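4. Equipment planning and cost of the end effectors

4.1 What had to be decided

The budget for the Tanedeo cell was fixed in February, before we had chosen the hands. This order of work is common in small laboratories, and it has a cost. The two arms were already paid for, but the money for end effectors was one single line, and it had to cover the hands, the mounting parts, the cables and the spares. In this section we explain how we divided that line between two candidate types: a parallel gripper and a multi-fingered hand.

We did not want to decide from the data sheets only. The suppliers give payload and stroke, but these numbers say little about how a hand behaves over a low dish or a round, ribbed object. For this reason both types were considered on the same small table setting, with a plate, a mug and striped pumpkins (Figure 6a, b).

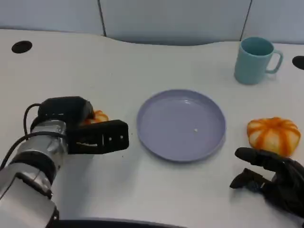 Vol. 14, No. 2

The mixed arrangement, with a gripper on one side and a fingered hand on the other, was at first only a way to save money. If one side of the cell does mostly simple holding, then paying for many joints on that side is difficult to defend. However, a mixed cell also needs two sets of spare parts and two maintenance plans. In our first budget we forgot the second of these items completely, and the correction came late.

4.2 Cost over the life of the cell

We count the cost of a hand in three parts. The first is the purchase price with delivery. The second is the wear parts, for example finger pads, screws and cables. The third is the time in which the cell stands still while a part is on order. The third part is the largest one in our planning — and it is also the part which most purchase forms do not ask for.

For the fingered hand, Mikkelsen quoted a delivery time of 14 weeks for a full replacement unit. For the gripper, Dondard quoted 2 weeks. With such a difference, a laboratory that buys two fingered hands should also plan for a third one on the shelf, or accept a long stop. We set aside 30 per cent of the end effector line for spares.
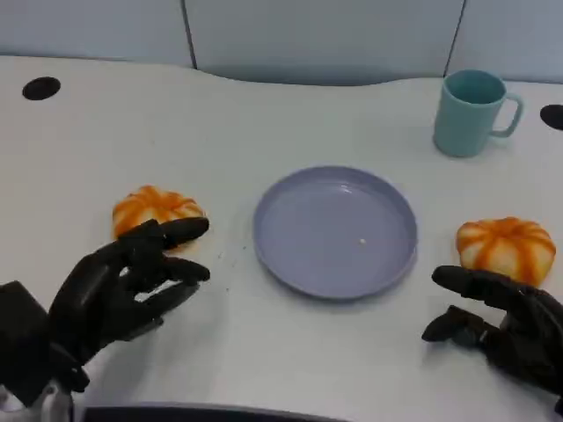
Equipment Planning Group, Zakbridge Robotics Laboratory

A pair of matching hands has one clear advantage for the planner. The same software, the same mounting plate and the same training of staff serve for left and right. We therefore compared three configurations: two grippers, two fingered hands, and one of each. The purchase price alone puts two grippers first. When the programming hours are added, the distance between the configurations becomes smaller, as the mixed cell needs separate grasp routines for each side.

4.3 Small parts and fingertips

Fingertips deserve their own line in the budget. They touch the objects and the table, and they are the first parts we expect to replace. A tip with a textured pad is normally sold as a set with its screws, and a laboratory should ask before ordering whether the pad can be bought separately. Clearance is a second question. When two grippers work close together, as in Figure 6c, the outer size of the fingers matters as much as the opening width, and a cheaper but wider finger may be a poor purchase.
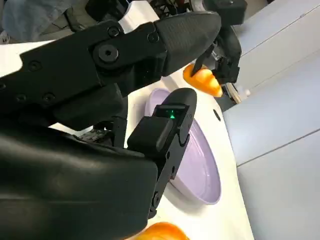 Mikkelsen replied to our draft that a spare hand on the shelf is the wrong way to spend the money, and that a service contract with a loan unit would cover the same risk for less. We have considered this remark seriously. It is correct if the loan unit arrives quickly, but the contract offered to us did not name a delivery time for the loan. We kept the spare in the plan and will look at the question again at the next renewal.

4.4 The resulting plan

The final plan buys grippers first and leaves the fingered hands for the second budget year. The mounting plates are ordered now for both types, so that a later change does not need new machining. Pads and screws are bought in sets and stored beside the cell. The table, the plate and the other test objects are charged to consumables, a small amount that should still be written down.

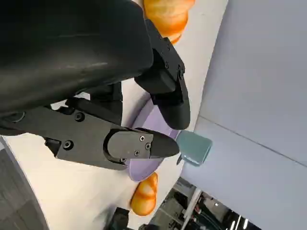 Figure 6d. Parallel gripper over the plate, with the cup at its edge.

Prices in this section are those quoted to us on 29th November and do not include tax. Exchange rates were not favourable in that period, and a reader who plans a similar cell should ask for new quotations. The programming hours behind the comparison in 4.2 come from our own time sheets, and they include the hours spent on learning the vendor tools.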